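Huda 课堂听力系统 使用手册
第 4 章 为一节英语课准备听力材料

本章写给任课教师。开始以前，请先确认学校的管理员已经按照第 3 章为您建立了账号。如果没有账号，您可以浏览材料，但是不能保存班级的记录。

4.1 导入音频

1. 打开 Huda，在左边的菜单里选择“材料”，然后点“新建”。
2. 把音频文件拖到窗口里。一个文件最长为 15 分钟。更长的录音请先分成几段，再分别导入。
3. 在“语言水平”一栏选择级别。这一栏不能空着，系统要用它来决定生词表的范围。
4. 等进度条走完，点“保存”。

注意：导入的时候请不要关闭窗口。如果中间断开了，文件会留在“未完成”里面，需要先删除，再重新导入。

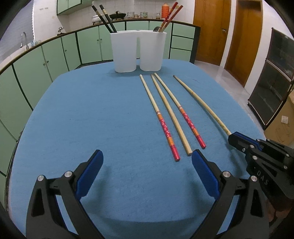
4.2 制作听写练习

1. 在材料列表里点开您的音频，选择“文字稿”。
2. 检查文字稿。自动识别对人名和缩写常常不准确，请逐句听一遍并改正。
3. 用鼠标选中要挖空的词，按“挖空”。一篇练习最多可以有 63 个空，但是对初级班，我们建议少得多。
4. 在“播放次数”里填写学生可以听几遍。填 0 表示没有限制。
5. 如果希望学生能放慢速度，请打开“慢速播放”。考试的时候请关掉这个选项。

提示：Gladys Arboleda 老师在她的班上先让学生不看文字听一遍，第二遍才打开练习。要这样做，请在“显示时间”里选择“第一遍以后”。
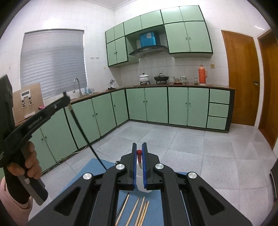 4.3 把练习发给班级

1. 点“发布”，选择班级。一个班级最多容纳 300 名学生。
2. 填写截止时间。过了截止时间，学生仍然可以听录音，但是不能再提交答案。
3. 点“确认”。学生会在自己的首页看到新的练习。

小心：发布以后再修改挖空的位置，已经提交的答案会全部被清除，而且不能恢复。请在发布以前用“预览”检查一次。

4.4 与 Stulteck 词汇卡一起使用

如果您的学校同时订购了 Stulteck 词汇卡，可以把错误最多的词直接送过去。

1. 在“结果”页面选择班级和练习。
2. 在需要的词前面打勾。
3. 点“送到词汇卡”，并输入 Stulteck 的教师密码。这个密码和 Huda 的密码不是同一个。

说明：只有单词可以发送，词组目前还不可以。词组功能计划在一月的更新里加入。

4.5 常见的问题

学生听不到声音：请检查浏览器是否允许本网站播放声音，然后刷新页面。耳机要在打开页面以前插好。

答案正确却显示为错误：多半是大小写或者撇号的问题。请在“评分”里打开“忽略大小写”，撇号则需要在“可接受的答案”里另外加一种写法。

成绩表是空的：请看一看右上角的班级名称，可能选择了别的班级。

本章文字由 Valdis Venckus 编写，2019年11月修订。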